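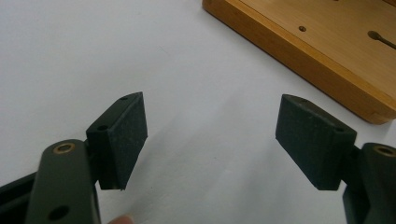 Leave the note on the fridge, please

Opinion | Outdoors & Walking
4/16/19
14 comments

My brother-in-law went up Henao last September in a cotton hoodie, with half a bottle of squash and a phone on 6 per cent. He came down at two in the morning with eleven strangers and a very patient collie. He's fine, thanks for asking. He had a blister and a telling-off, and then he had a bacon roll in the rescue hut, which he still talks about as if it were the best meal of his life.

I bring him up because every time this happens to anybody, the same row starts. Somebody should pay. Why should people get out of bed, leave their families and trudge about in the rain for a bloke who couldn't be bothered to pack a torch? Send him the bill! Our local paper ran a letter saying just that, and it had more replies than the one about the bypass.

I don't want to send him the bill. I've thought about it a fair bit (mostly while cross with him, so I've given the other side a decent hearing) and I think charging lost walkers would be a rotten idea. People who are worried about money ring late. They sit behind a wall and tell themselves they'll find the path in a minute, and then it gets dark and they can't feel their hands, and what would have been a friendly chat over the phone at four o'clock has become a stretcher job at midnight. I'd rather he rang early and felt silly.

What I do want is much duller. I want everybody who goes up a hill to write down where they're going and when they'll be back, on paper, and leave it where another human being will see it.

My neighbour Humaira Niazi has walked with the Nutum club for years and she does this without fail. Route, car park, turn-back time, what colour coat. It goes on the fridge under a magnet shaped like a prawn. Her husband knows that if she hasn't rung by the time on the note he gives it an hour and then makes the call, and he doesn't have to lie there wondering whether he's being a fusspot. I used to think it was a bit much. Then I spent that September evening in my sister's kitchen trying to work out which side of Henao he'd gone up. She thought he'd said Nosach. I thought he'd said "the usual way", and neither of us had the faintest idea what the usual way was.

Do you know how big a hill is when you don't know which side to look on? I didn't, until a tired man in a red jacket spread a map across the bonnet of his car and asked me to point.

There's an old stone by the Nosach gate, put up in 1812 for a drover who went missing in snow, and we've all sat on the wall next to it eating crisps. People have been getting lost up there for as long as there's been an up there. Better kit helps, of course it does. I like an app as much as the next person, and half our club swear by Tovix, which shows your dot on somebody else's screen. Lovely, until the battery goes or you drop into the valley behind the summit where there's no signal for love nor money. Paper doesn't mind the valley.

I put all this to Haris Qureshi, who runs the outdoor shop on our high street, and he disagreed with me quite cheerfully over the till. He thinks notes make people stubborn. They've written down the long route so they do the long route, cloud or no cloud. I can see that. I've done it myself – pressed on in filthy weather because I'd told someone I would. So put a second line on the note. If it's grim, I'll do the short one. Done.

He also said that the folk who'd write a note are the ones who don't get lost, and there I haven't got much of an answer, except that my brother-in-law writes one now. His spelling is dreadful and he draws a little mountain on it. My sister keeps them in a drawer.

The car park at Nosach charges 300 pence for the day (why the sign says it in pence I couldn't tell you) and there's a ticket machine every single walker has to stand at. Put a pad and a pencil there. Put a box beside it. It would cost next to nothing, and I've written to the council twice to say so. If you agree with me, you could write as well. The address is on the back of the ticket.

Shared 79 times

Comments

fellside_jan
We had a book in the porch of the hostel when I was a girl and you signed out and in. Woe betide you if you forgot to sign back in! Bring it back.

Old Boots
A box in a car park will be full of chip paper by Sunday. Fridge, yes. Box, no.

MartinP
Disagree about the bill. Perhaps not the first time, but the second time definitely.

tea_and_trig
My mum texts me the route and then changes her mind halfway up. Any advice welcome.

Tags: hillwalking, safety, letters and views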